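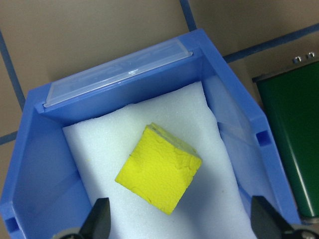

Foam liners are what I'd go with for the block bins at Alport. I cut mine from a white sheet we already had, using a kitchen knife, and the edges came out wavy. It doesn't matter much. The sheet still covers the floor of the blue bin, and a yellow block sits on it fine. The blocks themselves are the bigger problem. The yellow one has creases and small pits all over the top and a dented patch near one corner, so I'd like to settle how we store them before we order more.

Shireen Msimang wrote:
> We have 84 blocks left after the March sort and 2 bins with
> no lining. Moodley can send felt or foam, same price. Does
> anyone have a preference? Also, should the worn blocks go
> in with the good ones or get thrown out?

Foam, please. Felt picks up crumbs and I can't get them out again. On the worn blocks, I'd keep them as long as they still stack. Mirjam wants anything with ragged edges pulled, and I can live with that if she does the pulling.

One thing for whoever cuts the next sheets - measure the floor of the bin, not the rim. I measured the rim the first time and had to trim it twice.

I can bring the leftover foam to Pirholm in the morning if somebody is there to open up.

Dumisani Ngubane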